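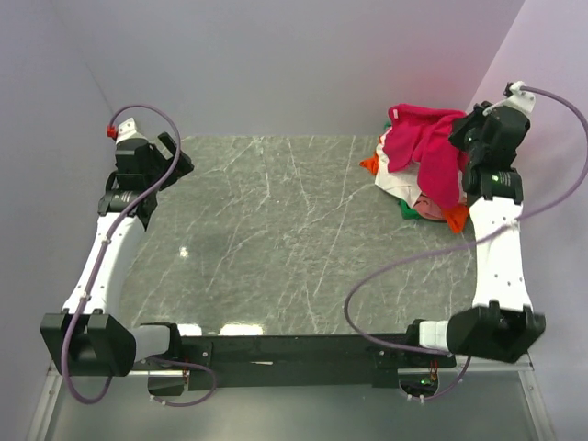
Do you really need to sort cleaning cloths by color? You can get by without it, but giving each color one job makes it much easier to keep the bathroom cloth away from the kitchen counter.

I have been a little bit obsessed with this since June, when I finally dealt with the cloth situation in my house. For years everything lived in one drawer next to the stove, the good dish towels and the car rags and a few things that may once have been pillowcases. You pulled one out and hoped. Now I have a system and I love it so much that I have been telling people at work (sorry, people at work).

My colors go like this:

Magenta and anything in the red family – bathroom, only bathroom
Orange – floors, baseboards, muddy dog feet
Green – kitchen counters and the table
Salmon pink – dusting, mirrors, the TV stand
White – dishes and glasses

I know the professional color codes are different, and if you clean for a living you are probably wincing at my salmon pink. At home it only matters that everybody in the house knows it. I wrote it on an index card and taped it inside the laundry room cabinet, and my kids had it down before I did!

Where my cloths came from

Most of mine are a mixed bundle from Sunine that I picked up at the home store in Stallbridge, the one that shares a parking lot with the garden center. They come folded in a tight little brick and they are much bigger than you expect once you shake them out. The whites are older, from Dafis, a flat cotton weave with no fluff to it, and they're still the best thing I own for wine glasses. I have tried replacing them with waffle weave ones twice and I always go back.

One tip, cut the tags off. I left them on at first because they told me the wash temperature, but a tag scratches around on a shiny faucet and it drives me crazy. Wash temperature goes on the index card now too.

Sorting day

I do it on top of the washer or on the kitchen table, whichever is clear. Everything gets dumped out in one heap, and I love this part, a big bright heap of clean laundry looks like a party to me. Then I pull by color, and I always start with the red ones. They're the easiest to spot and once they're out of the way the rest of the heap looks so much more manageable.

Then the whites, and with these I slow down and check every one. Hold it up to the window. If there's a stain that has been through the wash three times and hasn't moved, it's done being a dish cloth and it goes in the rag bag in the garage, where it will have a long second life on the lawn mower. I used to feel bad about this. I don't anymore!

The orange and the salmon pink are the two I mix up, especially in the evening with only the lamp on. If I were buying again I might pick a blue for dusting. But I like the pink, so I sort in the morning, with coffee, and it takes me 7 minutes if I don't stop to look at my phone.

Folding, or not folding

I was a folder for a long time. Thirds the long way, then in half, then standing up in the drawer like files. It looks wonderful for one day. What I do now is fold only the white ones and the green ones, the kitchen cloths, because they live in a shallow drawer and won't fit otherwise. The rest get dropped in their bins any old way, and nothing bad has happened.

The bins are from Drorton, the kind with the open front, and I have three on the shelf above the dryer. Bathroom, floors, dusting. I tied a scrap of matching fabric to each handle (cut from cloths that were already on their way out) so I didn't have to make labels. They look like little kites. My daughter wants one for her bike.

Washing them

Reds get washed on their own the first few times, please learn from my pale pink bath mat. After that I do one load of kitchen cloths and one load of everything else, on hot if the care label says they can take it. No fabric softener for either, it leaves a coating and then they push water around the counter when you want them to soak it up. A splash of white vinegar in the rinse if they smell like the gym.

I hang the Dafis ones and put the rest in the dryer on low. Somebody is going to ask how many cloths you need, so I'll say that 5 of each color has been plenty for us with two bathrooms and a dog, and I do the wash when the bathroom bin looks low. We have a few extra whites, which get borrowed for bread dough and drying lettuce and don't always come back.

Next up is the bath towels, which are a whole other closet. I've already started a pile on the guest bed, and I'm thinking two per person plus a couple for the beach, but I have to see what's hiding behind the sleeping bags first. If you have a color plan for towels that teenagers will follow, leave it in the comments, I would love to steal it.

Filed under: Laundry Room, Small Systems, Home Stuff I Love

225 shares | 3 comments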